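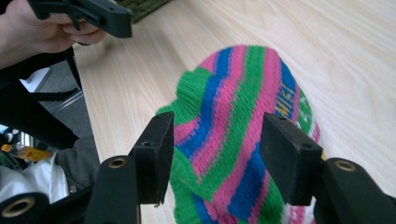
October 30, 2026

I have now been to five evenings of choir practice in Clildale and can report that I'm an alto. I went in believing I was a soprano. Ásdís Ingvarsson, who runs the thing, listened to me for maybe four bars and pointed at a different chair.

The piece we're learning is called "Skisora." It lasts 69 measures and the altos sing the same note for most of them. Sopranos get the tune. Basses get a sort of rumble that makes the radiators buzz. We get an E, and then, near the end, a different E.

I used to think harmony parts were what you gave people who couldn't be trusted with the melody. Then last night half the sopranos were out with colds and we ran it anyway, and for a page or so you could hear what the middle was doing. It's a pretty odd little line. It leans on the basses and then slides off them. I got goosebumps, then came in early on the second E, loudly, alone.

The concert is in the old hall on Sellutberg Street, which seats up to 80 if the people by the piano don't mind the piano. I've sold two tickets, both to my sister.

Still to do: learn the words to verse three, find black shoes, stop tapping my foot. Ásdís can hear it from the front.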